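The Second Life of the Family Computer

Every house I have ever lived in has had one: the old desktop in the closet under the winter coats, too slow to use and somehow too dear to throw away. Ours sat there for years, holding recipes, tax forms and 3,199 photographs, most of them of the same dog.

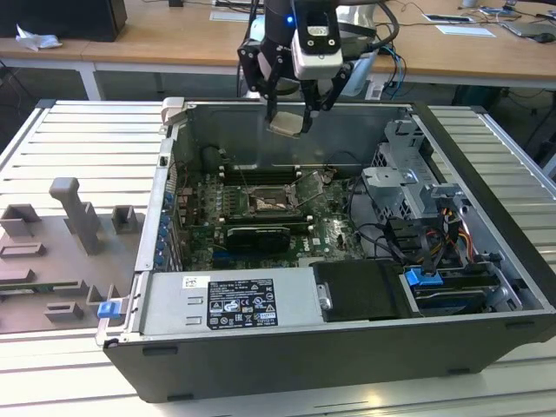
By the Features Desk
October issue

I started asking around town last spring, and it seems half my neighbors have been keeping a machine just like it. The folks at Wiriya, a repair shop wedged between the bakery and the dry cleaner, took in 681 old computers over the past year, and they tell me the busiest stretch comes right after school lets out, when closets get emptied and spare rooms get painted.

What happens next depends on the machine. Some need only more memory and a good cleaning, and go home again for $90. Others are taken apart for their pieces, and a processor from one may spend its later years in another, over at the Lallov library branch or on some student's desk across town.
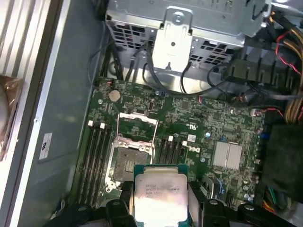

An open Dell desktop, with the processor close to its socket.

I brought ours in on a rainy morning, feeling a little foolish about how tightly I was holding it. The photographs were copied onto 2 small drives — one for me, one for my sister — and the rest I signed away at the counter. Then I went next door and bought a loaf of rye.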